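Two arms, one balloon, and a lot of log files

May 18, 2020

So the last post ended with me promising to write up the new motion planner, and then I went quiet for ages. Sorry! The planner was fine. The planner was done, even. What ate my spring was the stuff that sits between the planner and the motors, and I've finally got enough of it working that I can write about it without grumbling the whole way through.

Quick catch-up if you're new. I write the control software for a two-armed setup, and the task I keep coming back to is getting both hands to work on one soft, light object. The planning side is called Kelmendi (Brock Fortin named it, I've stopped asking). The layer underneath, which takes the paths and turns them into joint commands, is Plukow, and that one is my baby and my fault.

The clock problem

Each arm has its own controller, and each controller has its own idea of what time it is. With one arm you never notice. With two arms reaching for the same spot, a little bit of lag on one side means one hand gets there early and the other one shows up late to its own party. With a heavy box you can get away with that. A balloon just scoots off.

I spent way too long tuning gains before I looked at the timestamps. Please learn from me and look at the timestamps first. When I lined up the two logs, the right arm was running 14 milliseconds behind the left, and it was a nice steady 14 too, which made me feel both better and pretty silly. A steady offset is the friendliest bug there is.

The fix was to stop letting each arm start its path whenever the message happened to arrive. Now Plukow hands both of them a start time a little way in the future, and they wait for it. If either one says it can't make that time, neither of them goes. It's maybe a page of code, and I rewrote it four times because I kept trying to be clever about the waiting part.

Fingertips are the worst

The other big chunk of work was collision checking between the hands. Kelmendi used to wrap each hand in one fat capsule shape, which is quick to check and totally useless once you want the hands close together. It would refuse any pose where the capsules touched, even when there was plenty of room between the actual fingers. I'd ask for something perfectly reasonable and get "no valid path" over and over.

Sawsan Khasawneh talked me into splitting each hand into small pieces, one per finger segment, and only switching over to the small pieces when the big capsules overlap. So most of the time the check is still cheap, and it only gets expensive when the hands are near each other. I was worried about speed, so I ran 1000 random pairs of poses through the old checker and the new one. The new one was slower on the close ones (of course) but still well inside what I can live with. It also stopped saying no to 149 pairs the old one had thrown out, and I went through a bunch of those in the viewer with a cup of tea, feeling smug.

My favorite test pose is the one with an index finger stretched out toward the other hand, right over the balloon. The old checker wouldn't go anywhere near it.

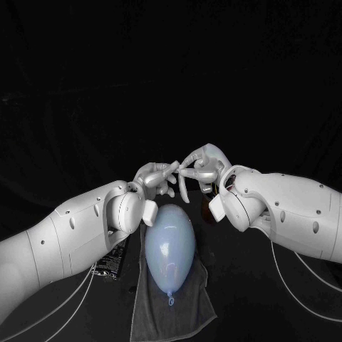
Finding the balloon

Perception turned out to be a bit of a mixed bag. Against a dark background, a pale blue balloon is about as easy as segmentation gets — threshold on color, clean up the edges, fit an ellipsoid, done. The trouble is the highlights. Shiny rubber throws back little white patches, and my color mask had holes in it wherever those landed, so the fitted shape kept getting tugged to one side.

I tried a learned model for a while and it was good, but it was one more thing to load and babysit, so I went back to the simple version and filled the holes before fitting. I also average the center over 25 frames before I pass it to Kelmendi. That's fine while the balloon is sitting still. Once it's moving, the average is always a bit behind, and I don't have a nice answer for that yet. If you've done this with a proper filter and light objects that drift around, please leave a comment, I'd love to hear what you used for process noise.

White arms are their own headache, by the way. They cover a lot of the view, so I mask them out using the joint angles and the hand model before doing anything else. If the camera calibration is slightly off, you get a thin white outline left over around each arm, and for one whole afternoon my software was very sure that the outline of a forearm was a second balloon.

What's next

Force limits! Right now the hands close to a fixed width that I typed into a config file, and I'm not proud of it. I want Plukow to watch the motor currents and stop on contact, but the readings are noisy at the tiny loads a balloon gives you, and so far I either stop in thin air or I squash it.

I also need to tidy up the log viewer. I've been using Podirex for plotting, with a little script on the side that shifts one log so the two line up. A couple of people asked for that script after my last post, and I keep saying yes and then not sending it. It needs the hard-coded folder names taken out first. I'll put it up with the Clolomstead tools once that's done, and Brock wants the per-finger collision shapes in the same place, so I may as well do both together.

Comments are open as always. If you asked me about the calibration board last time, I saw it, and I'll answer this week!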